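Clukine to open household goods shop in Prerkov this December

Homeware seller Clukine will open its first shop in Prerkov in December, selling mugs, plates, trays and small shelving for kitchens and desks. The shop will be on the ground floor of the Zitis building and will stock 400 lines, most of them priced for people setting up a first home.

The opening range is called Cha. It covers items for small rooms where one surface has to do for meals, homework and hobbies. Mugs come in bright and pale colours, and plates and trays are sold singly so that customers can replace one piece without buying a set.

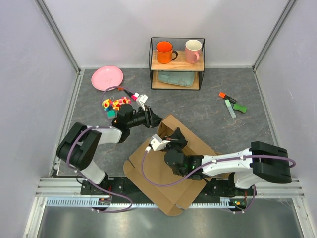

Wire-mesh shelf units with wooden shelves are also part of the range. They stand on a worktop or desk and hold cups above and a tray below, leaving the rest of the surface clear for pens, toys or a plate.

"People told us they were short of room, and that they did not want everything in white," said Ju-won Do, who runs buying at Clukine. "We started with the mugs and worked out from there. The shelf was the last thing we added and it took the longest to get right."

The first 2000 customers will receive a voucher for use on any second purchase. Goods bought in the shop can be returned within 24 days with a receipt.

Han-gyeol Jeon has been appointed shop manager and is now taking on staff. Two part-time posts remain open, both including weekend work. Application forms can be collected from the reception desk at Zitis.

Clukine will continue to take orders by post. Orders from Prerkov may be collected from the shop free of charge once it opens.

Ends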